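# About Musoria

Musoria supplies first-person household recordings to companies and laboratories that teach robots to work with their hands. The company was established in Darnstead, where the main office remains, and a second office in Urberg handles review and delivery. Its clients build home assistants, sorting arms and two-handed service robots, and they come to Musoria for material that shows ordinary work in ordinary rooms.

## What We Offer

The company's principal product is the Wibisono Collection, a licensed library of 2545 recorded hours. Each recording follows one person through a short task, seen from the level of the head, with both hands at work for as much of the task as possible. Recordings are made in private homes. Furniture, floors and daylight are left as they are, as a robot placed in a home will have to manage with the same conditions.

The Collection is divided into 6 task families. The largest of these concerns soft and flexible goods: cord, cloth, elastic, bags and bedding. Rigid objects such as cups and boxes have been studied for many years, and a gripper can often rely on their shape. A length of cord changes shape each time it is touched. For this reason, soft goods remain the part of the catalog most often requested by new clients.

Tasks in this family are usually carried out at floor level, on a plain mat, with the participant seated or kneeling. Participants choose their own way of doing the work and are not asked to slow down or to repeat a movement. 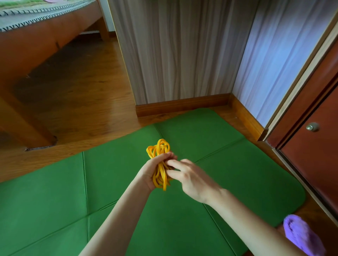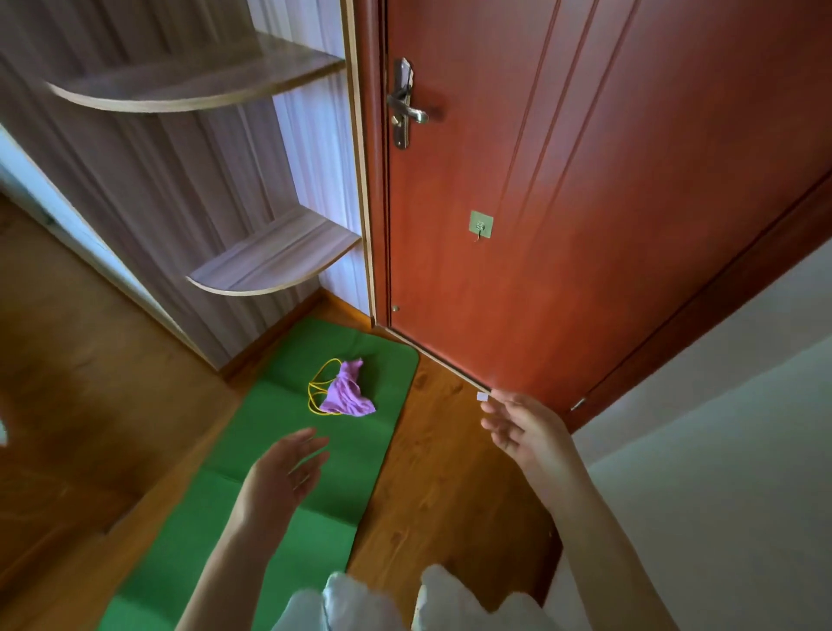
Vilgot Hellström wrote to us after a first season with the Collection that the cord and cloth recordings had been of more use to his team than anything gathered on a laboratory bench. He added that the written notes were too brief in places, and that he would have liked each change of grip to be marked separately for the left hand and the right. His letter was discussed at both offices, and separate notes for each hand have been part of the standard service since April.

## How the Service Works

A client may license the full library or a single task family. Those who need something the library does not contain may order a commissioned set, with a minimum of 500 recordings. The client supplies a list of objects and tasks, and our Darnstead office prepares a short trial set for approval before the main work begins.

Every recording is checked twice at Urberg. The first reader writes the task notes, and the second compares them with the recording and corrects them. Recordings in which the hands are out of view for long periods are returned to the home team and are not charged to the client.

Delivery includes the recordings, the notes for each hand and a plain list of the objects used. Clients with their own labeling staff may order the recordings alone at a lower rate.

## Our Participants

At present 357 households take part in the program. Participants are paid by the hour, including time spent preparing a room, and they may withdraw a recording at any point before delivery. Faces, letters and family photographs are removed during review - a step that applies to every order, whatever its size.

Inquiries about licensing and commissioned sets are received at the Darnstead office. Households wishing to join the program should write to Urberg.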